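手紙の返事が遅い人間の、手紙の話

2018-03-11

印刷する | メールで送る

時間がないので一気に書く。洗濯機が止まるまで。

返事を書いていない手紙が、引き出しに溜まっている。一番古いのは去年の八月。暑中見舞いだったから、もう季節がひとまわりしかけている。暑中見舞いに梅の話で返すのは、さすがにどうなのか。でも書かないよりは、と思って昨日から便箋を出してある。出してあるだけ。まだ「拝啓」も書いていない。

手紙を手で書くようになったのは、Irkbridgeに住んでいた頃。川があって、橋があって、郵便局が昼休みに閉まる町。下宿の電話は廊下にひとつだけで、長電話をすると隣の部屋の人がわざと大きな音で咳をする。だから手紙だった。母に書いて、妹に書いて、学校の友達に書いて、そのうち書く相手がいなくなって、まだ会ったことのない人にも書いた。文通欄というのが、雑誌の後ろの方にあったのだ。いまの若い人に言うと、知らない人に住所を教えるんですか、と本気で驚かれる。教えてました。郵便番号まで。

その時の文通相手のひとりが日本の人で、それで日本語を始めた、とうい話は前にも書いたので省略。

省略すると言いながら少しだけ。最初の手紙は英語で来た。二通目の最後に、一行だけ日本語が書いてあった。読めない。図書館で辞書を借りて、ひらがなを一つずつ引いた(ひらがなの引き方がわからなくて、最初から順番にめくった)。「お元気で」だった。たった四文字に一晩かかった。一晩かけて読んだ四文字というのは、忘れない。

で、今の話。

メールが楽すぎる。仕事は全部メール。翻訳の原稿もメール、直しもメール、請求書もメール。一日の終わりに、今日は何を書いたかと思い返すと「お世話になっております」しか出てこない。お世話になっております、を一生のうちに何回打つんだろう。辞書登録してあるから、正確には「おせ」しか打っていない。おせ、おせ、おせ。

そういう日が続くと、字が書けなくなる。比喩でなく、本当に書けなくなる。先日、Ayalaで順番待ちの紙に名前を書こうとして、カタカナの「ア」がひどく震えた。自分の名前の一文字目。アフィアの、ア。後ろの人が待っていると思うと余計に震えて、フもほとんどクになって、アクィア様、と呼ばれた。はい、と返事をした。訂正するのも面倒だし、コーヒーはちゃんと来た。

それで、また手紙を書こう、と。

ペンを買いに行った。インクと合わせて2425円。レシートがまだ財布に入っている。万年筆の一番安いのと、青黒いインク。店の人が試し書きの紙を出してくれて、何でもどうぞ、と言われると何も浮かばない。こういう時に人は何を書くのか。紙の上の方には、前の人の字で「永永永」とあった。その下に「カレー」。いい。私は「お元気で」と書いた。四文字、わりとうまく書けた。買った。

便箋は家にある。Kutiaの罫線なし、薄いクリーム色のやつ。これは昔から同じものを使っていて、変えるとなぜか書けない。紙が変わると声が変わる感じがする。Kutiaは裏にインクが少し抜けるので両面には書けないのだけれど、両面に書けないおかげで長くなりすぎない。私の手紙は放っておくと長くなる。このブログを見ればわかると思う。

書き方。よく聞かれるので書いておく(よく、というのは嘘で、前に二回聞かれた)。

下書きはしない。下書きをすると清書の時に飽きて、下書きの方が生き生きしている、という嫌なことになる。間違えたら線を引いて横に書き直す。目上の人にそれをやっていいのかと言われると困る。たぶんよくない。目上の人には葉書にしている。短いから間違えない。いや、間違える。間違えたら新しい葉書にする。

時候の挨拶は、窓の外を見て書く。本に載っている決まり文句は覚えようとしたけれど、「早春の候」と書いた途端に肩が上がる。向かいの家の犬が今年も植木鉢の土を掘っています、で十分春っぽい。この犬のことを毎年書くので、手紙の相手はみんな犬の様子を聞いてくる。私の様子より先に聞いてくる人もいる。

それから、質問は多くしない。質問が並んでいる手紙は、返事が宿題になる。ひとつかふたつ、答えても答えなくてもいいのを混ぜる。最近なに食べてますか、とか。

切手。これは凝りだすと終わらない。凝らないようにしている。と言いながら箱がある。

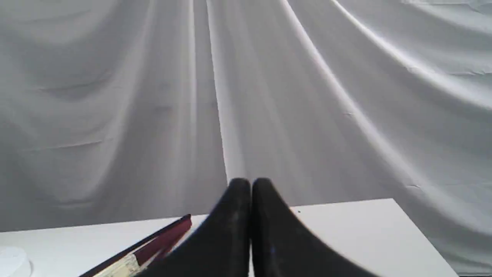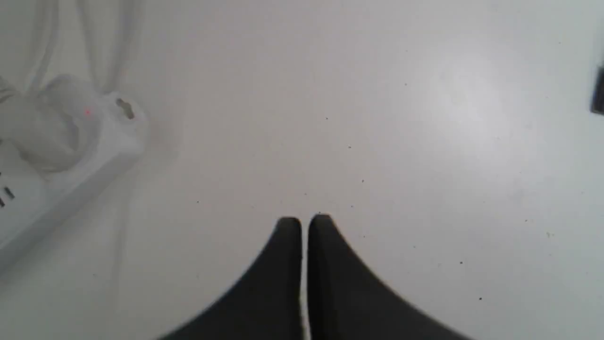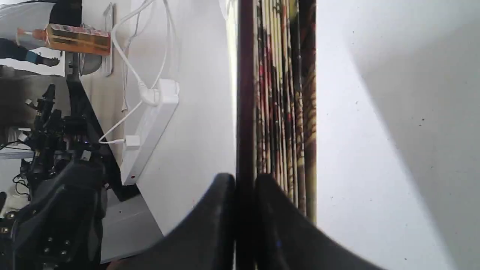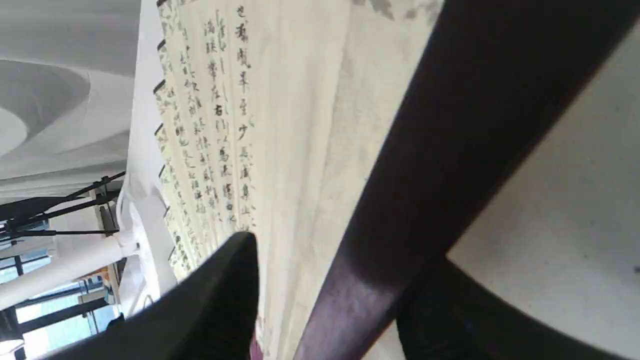 アフィア・アンクラ(Afia Ankrah)
翻訳者、このブログを書いている人

洗濯機、まだ回っている。続き。

筆の字の話もしておきたい。扇に書かれた字のような、流れていく字。ああいうのは長いこと「読めないもの」の棚に入れていた。翻訳をやっていると言うと、漢字は全部読めるんでしょう、と言われるけれど、読めません。活字なら読める。続け字になった瞬間に、知っているはずの字が知らない人の顔をする。「以」なんて毎日見ているのに、崩されるとどこに行ったかわからない。

それでも少しは見えるようになった。きっかけは文通相手の、お母さんの葉書。文通相手本人が忙しくて返事が書けないというので、代わりにお母さんが筆ペンで葉書をくれたことがある。達筆。達筆すぎて、最初は模様かと思った。宛名は読める、自分の名前だから。裏が読めない。三日くらい冷蔵庫に貼って、台所に立つたびに眺めた。味噌汁の火を弱めながら眺める。歯を磨きながら台所まで来て眺める。そうしたら二日目の夜に急に「風」が見えた。風が見えたら、その下は「邪」だろう。風邪。風邪など召されませんように。そこからは早かった。

続け字は、意味から入るとほどける。形だけ睨んでもだめで、この人はたぶんこういうことを言うだろう、という見当が先。翻訳も似ている。と、ここで翻訳論を始めると洗濯物が干せないのでやめる。

お母さんにはもちろん返事を書いた。楷書で、小学生みたいな字で。そうしたら次の葉書から、少しだけゆっくりした字になった。崩し方を加減してくれている。うれしいのと悔しいのが半々で、その次の葉書で「どうぞ、いつもの字で書いてください」と頼んだ。本当に容赦ない字になって返ってきた。まだ読めていない一行がある。何年も前の葉書なのに。もう聞けないから、自分で読むしかない。

話が湿った。戻す。

郵便の速さについて。手紙は遅い、と言うけれど、国内なら翌日か翌々日に着く。遅いのは私。着いてから書くまでが遅い。郵便局のせいにしてはいけない。

なぜ遅いのか考えてみた。もらった手紙がよかった時ほど遅い。どうでもいい手紙(そんなものはあまり来ないけれど)にはすぐ返せる。いい手紙には、いい手紙を返したい。いい手紙を書ける日を待つ。その日が来ない。来ないまま季節が変わって、今度は遅れたことのお詫びを書かなくてはいけなくなり、お詫びの言葉もいいのを書きたくなり、さらに待つ。利子が膨らんでいくのと同じで、早く返した方が絶対に軽い。わかっている。わかっているのに引き出しがある。

ちょっと前に、仕事先のTosikの担当の人(メールでしかやりとりしたことがなかった人)が、校正刷りの封筒に付箋を一枚入れてくれていた。黄色いのに、鉛筆で「ここの訳、好きです」とだけ。どこ、と思って開いたら、69ページの、自分でも一番悩んだところに同じ鉛筆で小さい丸がついていた。あれは効いた。丸ひとつ。三か月くらいはあれで仕事ができる。付箋は今もモニターの下に貼ってある。粘着が弱ってきたのでテープで留めた。

だから長くなくていいのだ。付箋でいい。いい手紙を待つくらいなら付箋を出せばいい。そう思って便箋をしまって付箋を出した日もあったのだけれど、付箋をどうやって郵送するのかで止まった。封筒に付箋一枚。受け取った人、中身を入れ忘れたと思うだろうな。

で、折衷案が葉書。絵のないただの葉書。宛名を先に書いてしまう。宛名を書いてしまうと、もうその人に出すしかなくなる。これは前にも試してうまくいった方法で、なぜ続けなかったのかというと、宛名だけ書いた葉書が溜まったから。

引き出しの中身が変わっただけだった。

インクのことも少し。青黒いのは、書いた直後は青くて、乾いて何日かすると黒っぽくなる。そう聞いて買ったのに、うちのはずっと青い気がする。紙のせいか、私の目のせいか。朝に見ると青、夜に見ると黒。電球か。この件、詳しい人がいたら教えてください。ただし長い説明はメールじゃなく葉書でください(冗談です。メールでいいです)。

それと左利きの人。私です。横書きだと手の横が真っ青になる。縦書きは右から左へ進むので、書いたそばから手が先に逃げていって、汚れない。日本語の縦書きに出会った時の感動の半分はこれだった。文学ではない。手が汚れない。学生の頃に先生にそう言ったら、先生はしばらく黙って、それは考えたことがなかったな、と言った。右利きの人は縦書きで手を汚しながらずっとやってきたわけで、どうもご苦労さまです。

昔の手紙をどうするか問題。これは結論が出ていない。捨てられない。かといって読み返すかというと、読み返さない。引っ越しのたびに靴の箱ごと運んで、開けずに押し入れの上の段に置く。前の引っ越しの時は、箱の分の追加だと言われて3000円余計に払った。紙は重い。文句を言いながら払って、新しい部屋に着いて、また開けなかった。

一度だけ、水道管の工事で押し入れを空けることになって、その時に少し読んだ。だめですね、あれは。立ったまま読み始めて、座って、工事の人に「すみません、そこ」と言われて廊下に移って、廊下で続きを読んだ。妹の手紙が一番ひどい。字が大きい。一枚に五行くらいしか書いていない。内容は「お姉ちゃんの赤い靴を借りてます、もう小さいから返さないね」。借りてないじゃないか。今さら腹が立って電話したら、妹は靴のことを覚えていなかった。私だって手紙がなければ忘れていた。

自分が出した方の手紙は手元にない。当たり前のことだけど、これが時々ふしぎになる。何年も書いてきたのに、書いたものがひとつも残っていない。相手の箱の中にあるか、もう捨てられたか。仕事の訳文は全部控えがあって、日付つきで、いつでも検索できる。手紙だけが出したら出しっぱなし。前は惜しいと思って写しを取ろうとしたこともある。コピー機の前まで行って、なんか違う気がして帰ってきた。下手なことを書いても手元に残らない、というのは、気楽でもある。

そうだ、封筒。糊は使わない派でしたが、去年、中身だけどこかで抜け落ちて空の封筒が届くという事件があって、以来ちゃんと糊をつけている。空の封筒を受け取った友達は、これは何かの謎かけかと一週間悩んだそうです。その一週間で五通分くらい想像したと言われた。ほんとうの中身は、もらった梅干しがしょっぱかったという話だった。言えなくて、まだ言っていない。ここを読んでいたら、ごめん、梅干しでした。

洗濯機が止まった。

干してきた。風が強くて、シーツが何度も顔に巻きついた。犬が向かいから見ていた。今年も土を掘っている。これで書き出しは決まり。

では書きます、八月の暑中見舞いの返事。犬から始めて、梅の話をして、遅くなってごめんなさいは一行だけ。お詫びを三行以上書かない、というのを今年の決まりにする。前に一枚まるまるお詫びで埋めたことがあって、相手から「何かあったのかと思って心配しました」と返事が来た。何もなかった。ただ遅かっただけ。

あと切手を買いに行かないと。箱にあるのは、もったいなくて使えないのばかり。今日は窓口が開いていないので、コンビニで。出したらここに追記します。追記がなかったら、まあ、そういうことです。

追記:書いた。一枚半。途中で「暑中」の「暑」の字が怪しくなって、辞書を引いた。点はいらなかった。切手は買ったけれど、封筒に貼ってから相手の部屋番号を書いていないことに気づいて、住所録を探している。住所録が靴の箱の中にある気がする。まずい。開けたら今日は終わる。

印刷する | メールで送る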